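Taller > Máquinas explicadas > Manos que montan muebles

Cómo monta una silla el kit Arka

Por Araceli Benítez – enero

El kit Arka es un conjunto de dos brazos robóticos que se vende a talleres y escuelas técnicas. Lo fabrica la empresa Gadlow. Su tarea de muestra es el montaje de una silla con patas en forma de tubo. Para una persona es un trabajo corto. Para un robot contiene varios problemas distintos, y conviene verlos por separado.

El primer problema es agarrar. La pinza es la mano del robot: dos dedos que se abren y se cierran. Cuando el objeto es liso y redondo, los dedos deben apretar por los dos lados a la vez. Si aprietan poco, la pieza resbala. Si aprietan demasiado, la pieza puede deformarse. La fuerza justa se llama fuerza de agarre y se mide en newtons, una unidad que lleva el nombre de un científico inglés. 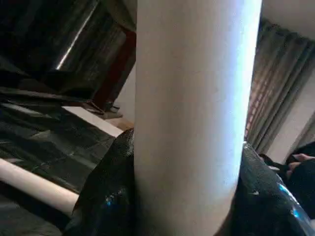

Los dedos del kit se pueden cambiar. El catálogo ofrece unos lisos y otros con relieve. El relieve aumenta el rozamiento, igual que el dibujo de la suela de una zapatilla. Con más rozamiento hace falta menos fuerza para sujetar lo mismo.

El segundo problema es saber dónde está cada cosa. El robot usa cámaras. Una va cerca de la pinza y ve la pieza de muy cerca; otra va más arriba y ve el conjunto. El programa, llamado Mfaume, compara las dos vistas y calcula la posición de la pieza. A veces un dedo tapa justo lo que la cámara de la pinza necesita ver. En ese caso el programa da más importancia a la cámara alta.

El tercer problema es la coordinación. Una silla a medio montar es grande y pesa más por un lado que por otro. Un brazo puede sujetar el asiento mientras el otro trabaja con la pata. Los dos deben respetar la misma regla: si uno empuja, el otro aguanta. Si los dos empujan sin ponerse de acuerdo, la pieza gira.

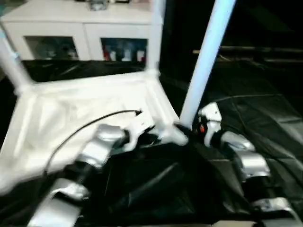

Cada brazo está hecho de segmentos unidos por articulaciones. Funcionan como el hombro, el codo y la muñeca. Dentro de cada articulación hay un motor y un sensor que mide el ángulo. El programa lee esos ángulos muchas veces por segundo y corrige los errores pequeños antes de que se hagan grandes.

El robot aprende con ejemplos. El juego de datos que acompaña al kit reúne 536 montajes guiados por personas. De ellos, 287 se hicieron con luz de día y el resto con lámparas. La luz importa: una pieza blanca muy iluminada pierde los bordes en la cámara, y sin bordes es difícil calcular su posición.

En nuestra prueba, hecha en el taller Prutudico, el kit tardó casi 214 segundos en colocar una pata. Una persona con práctica tarda bastante menos. El punto débil es la esquina donde la pata entra en el asiento: un pequeño error de ángulo basta para que el tubo no encaje. Entonces el robot retrocede y lo intenta otra vez, hasta cinco veces. Después se para y avisa.

El kit no es un juguete. Se utiliza siempre con un adulto al lado y con el botón de parada a mano – un botón rojo que corta el movimiento de los dos brazos. Las manos se mantienen lejos de las articulaciones, que pueden pellizcar.

Palabras útiles
Pinza: mano del robot.
Articulación: unión que permite girar.
Rozamiento: resistencia entre dos superficies que se tocan.
Sensor: pieza que mide algo, por ejemplo un ángulo.

Contacto | © Máquinas explicadas | Volver arriba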